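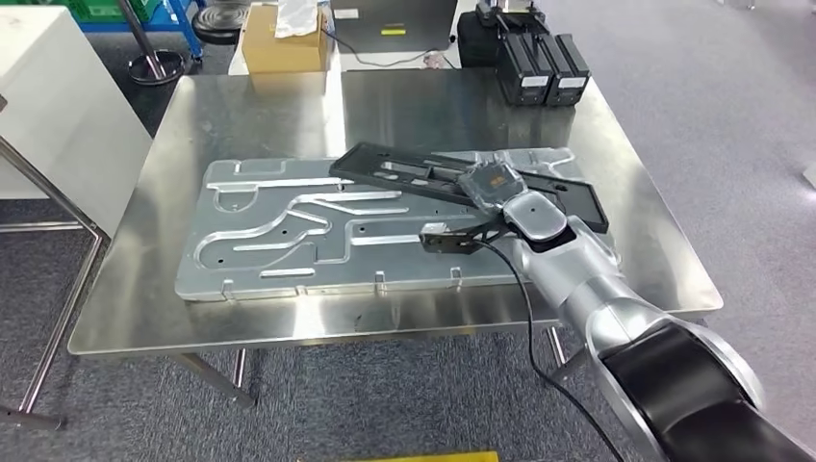 One reader of the March page, Trosano, wrote in to say that the gripper closes fine on the bench but the planner keeps sending the arm the long way round, and could we cover software settings for once. Fair request. These are the ones we change first.

Slow everything down. Set the speed limit in the controller to 9 percent for the first run of any new path. Raise it in small steps.

Add the table to the planner as a solid block, and make the block a little taller than the real table. If a plate or fixture has tabs sticking up, draw those too.

Tell the planner about the part once it is gripped. A long part held at one end swings wide when the wrist turns. In Jultetti you do this with "attach object." Remember to detach it after the release.

Limit the wrist joint. Most long detours come from a wrist that is allowed a full turn. We keep ours to 200 degrees total and the odd paths mostly went away. It helps the cables as well.

Shiny metal confuses depth cameras. Take several depth readings, use the median, and throw out any point below the table height. Lower the exposure before you touch the filter settings.
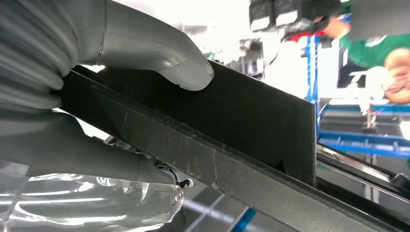

Figueroa
Posted May 25, 2022

Black parts are the other problem. Depth drops out on them, so find the edge in the color picture and take the height from your drawing of the part.

Log finger position and motor current on every grasp. Roughly 2,000 lines is enough to see what a good grip looks like in your numbers. Then set the slip alarm a bit outside that.

Save the settings file under a new name before each change. Solo overwrites the old one without asking.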